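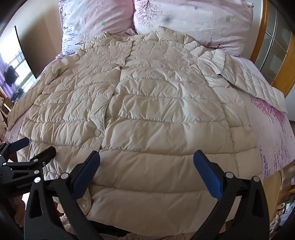

Down season is over at my place, and I'm calling it a week early because I cannot look at my winter pile by the door any longer! Every October I tell myself I'll put the puffy things away properly, and most years they get shoved on the top shelf with a wheelie bag on top of them and come out in May looking like old crumpets. So this year I'm doing it right, one jacket at a time, flat on the bed with the sleeves sorted and the light coming in. The cream one went first, my favourite, the collarless one with the round snaps in the same cream as everything else (I love a snap that minds its own business). It looks so good against the purple blossom bedding that I nearly left it there as a bedspread.

I bought it from Kamex four winters ago for $143, marked down from $187, and I have worn it to absolute death. Under a raincoat, over pyjamas, on the tram, to the footy. The lack of a collar is the whole joy of it, you can put a proper big scarf on without ending up with no neck.

Okay, so the method. Mahtab Tabrizi taught me most of this when we shared a flat, and she had it from her mum, who owned more down than a duck farm.

Wash it before it goes away, even if it looks clean. Pale colours are terrors for this, you put them away cream and they come out with a yellow tidemark around the neck. I do snaps closed, gentle cycle, cool water, a small slosh of down wash and an extra rinse. Do not use fabric softener! Then the dryer on low with three clean tennis balls, and patience. Mine takes three goes, and between each one I pull it out and feel along the channels for lumps. If you find one, pinch it apart with your fingers through the fabric. It's weirdly satisfying, a bit like shelling peas.

Then give it a night lying flat somewhere airy. I used to skip this bit and I'm sure that's how I ended up with the musty vest of two winters back (RIP).

Once you're happy, lay it face up, smooth the fronts down, and bring the sleeves across one after the other. I fold the bottom up to meet the neck, once only, very loosely. No rolling, no sitting on it to get the air out, and please, no vacuum bags. I know they're tempting. I did 16 things in vacuum bags the year I moved and the doona never got its fluff back.

For storage I've gone over to big cotton bags with a drawstring. Mine are from Terkside, $19 each, and they breathe, and they have a little window on the side for a label. Old pillowcases do the same job for nothing, and that's what I use for the beanies and gloves. I tuck in a cedar block wrapped in a hanky so the wood doesn't sit right on the pale fabric.

Still to go: the long navy coat, the vest that replaced the musty vest, and a ski jacket I've worn once and feel guilty about. Golnar has first dibs on that if it fits her, she's coming over Monday night to try it on and I'm making soup while it's still just cold enough to justify soup.

If anyone has a good trick for getting sunscreen off a cuff, please pop it in the comments, the navy coat needs you!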